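Household tabletop sorting

Household tabletop sorting is the practice of clearing mixed small items by gathering them on a single flat surface, separating them by type, and assigning each type a storage place. It is used for the contents of drawers, bags, and shelves where cables, packets, tubes, and loose paper tend to collect together. The term covers only items small enough to be held in one hand. Clothing, books, and kitchenware are normally handled by other methods.

Terminology

The unsorted group of items is called the pile or the cluster. An item whose type is not clear at first handling is called a hold item. The surface on which the work is done is the sorting surface, and the part of it kept free for finished groups is the margin. In the Tunmont method, an apartment-scale variant, the margin is always on the side of the table nearest the door. Other variants leave its position to the person doing the work.

Sorting surface

A dining table or folding table is the usual choice. The working height should allow the forearms to rest level when standing. A table with an open area of 900 millimeters by 900 millimeters is enough for the contents of one drawer. Larger tables permit two people to work from opposite sides, although this lengthens the time spent on hold items, which both must agree on.

A cloth is commonly laid over the table. It limits scratching from plugs and metal parts, and it slows round objects that would roll on a bare top. Woven cotton and flannel-backed vinyl are both in use. Vinyl is easier to wipe but tends to hold fold lines for several days after unpacking. The cloth should overhang by a moderate amount; long overhangs are caught by passing legs and can pull the pile off center.
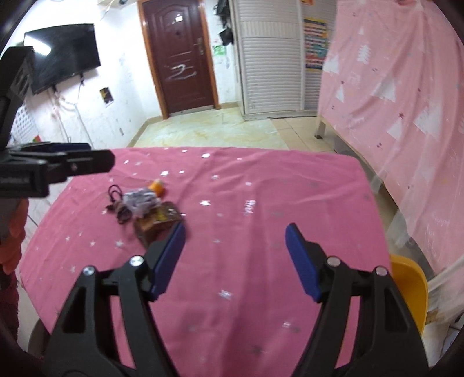

Cloth color affects how quickly items are found. Black cables and dark packaging stand out on a light or bright ground, and are harder to see on navy or brown. On a pink cloth with small white and silver stars, a coiled black cable is easy to pick out, while white cord or string shares its color with part of the print and takes slightly longer to trace. Plain cloths avoid this effect. Printed cloths remain common in homes — they are usually the table's everyday covering and are left in place for the work.

Procedure

The pile is placed near the center of the cloth and spread until no item is fully covered by another. It is then worked from the outside in. Rigid items such as boxes and tubes are removed first. Cables are left until the rigid items are gone, since pulling a cable early drags other items with it.

The Tunmont method uses 4 groups:

Cables and cords
Tubes, bottles, and other containers with contents
Packets and boxed goods
Paper and wrappings

Hold items go to the margin and are reviewed at the end. An item may be held 2 times. If its type is still not settled on the second review, it is placed with the group it most resembles in size. A typical drawer yields 39 items, of which cables take up the most working time and paper the least.

Cables

A tangled cable is loosened before it is separated. The loops are opened outward with the fingers until both ends are visible, and the cable is then drawn free by the end with the smaller plug. Pulling on the middle of a tangle tightens it. Once free, the cable is coiled in loops the width of a hand and secured with a strip of hook-and-loop tape or a paper band. Wire twist ties are also used but may mark soft insulation.

Cables should be labeled when coiled. The label gives the connector type and the device, if known. Unlabeled cables are the most frequent source of repeated sorting.

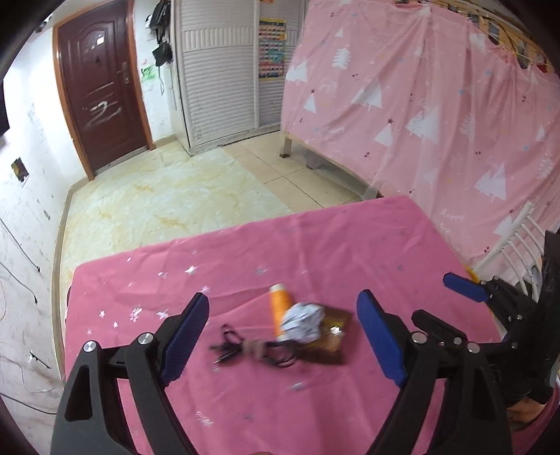

Paper is checked before it is discarded. Crumpled sheets are opened flat, as receipts, warranty slips, and folded instructions are often balled up with wrapping material. Sheets to be kept are pressed under a box for the rest of the session and filed afterward. Small wrapped goods should be felt through the wrapper, and empty wrappers moved to the paper group.

Tubes of lotion, cream, and similar products are stored upright with the cap closed. A tube that has been lying on its side is wiped at the neck before storage, and any date printed on the crimped end is read at this point. Tubes past their date are set apart from ordinary trash where local rules require it.

Storage

Each group is moved to its own container once the cloth is clear. Shallow trays are preferred for packets, which can then be read from above. The Jetex tray, a divided plastic insert, and the Gorkgate box, a lidded carton with a writing panel on one end, are both used for this purpose. The Tsai layout places the cable container lowest and the tubes at eye level — the reverse of the order recommended in the Tunmont method, where tubes are kept low to limit damage from leaks.

Containers should be filled to no more than three quarters of their depth. Cable containers filled beyond this point tend to tangle again when items are drawn out.

Limitations

The procedure is not suited to sharp items, loose batteries, or medicines, which are removed by hand before the pile is spread. It also gives poor results on surfaces that must be cleared for meals partway through, as partly sorted groups are usually swept back together. In such cases a tray with raised edges may replace the cloth, allowing the whole surface to be lifted and set aside.

See also

Cable management
Drawer divider
Tablecloth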